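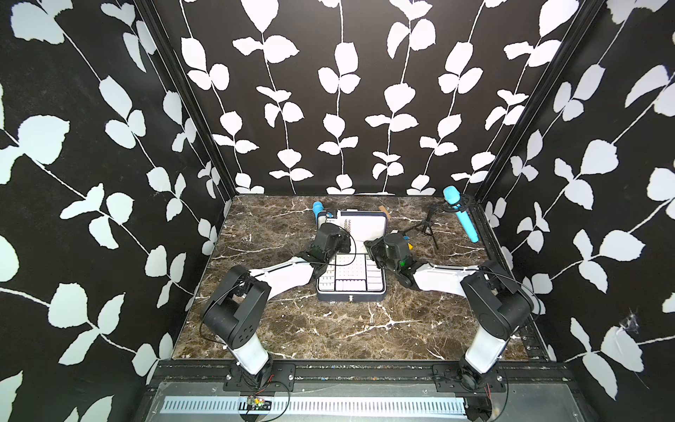
Stundham two-arm cell: house rules and data card

Version 14. Earlier versions are kept in the old folder and should be left there.

What this covers

The recordings in this folder come from the two-arm cell at Stundham. There are 500 episodes in the current release, each capped at 3000 steps. Most involve the opening, closing and sorting of small cases. The rest involve attempting to.

Corrigan is the recording software and Pruvier is the checker that runs afterwards. If they disagree about whether an episode is valid, Pruvier wins. Please don't edit its settings until it agrees with you.

Before you record

Clear the stop button. A coat on top of it counts as not clear.
Home both arms, one at a time. They share a table and have no manners.
Check that cables run along the arms with enough slack at the elbow for a full reach.
Wipe the table and the front rail. Crumbs, clippings and stray screws are not "scene variety".
Backdrop panels stay up for the whole batch. Pick a pattern and live with it, however you come to feel about the leaves.

While recording

Hands stay out while the motors are live – this includes quick hands, careful hands and the hands of people who wrote the rules.
Only one gripper may hold a lid at any time. The other waits.
Props that play no part in the task are allowed, but they must be written in the episode notes. "Misc" is not a prop.
If something falls off the table, stop the episode, then pick it up. The order matters.

Labels

Use success, partial or fail. "Nearly" was removed in October after it grew to 32 separate spellings. A lid left ajar is partial, even if it was a very good attempt.

Known problems

Notes from the first Bukulix batch are missing, and the task names there were typed by hand. Lighting shifts late in the afternoon in the unshaded runs. Dust on the side panels comes and goes, mostly comes.

Changes

Raise an issue before changing a rule. Changing it first and raising the issue later is how we got to version 14.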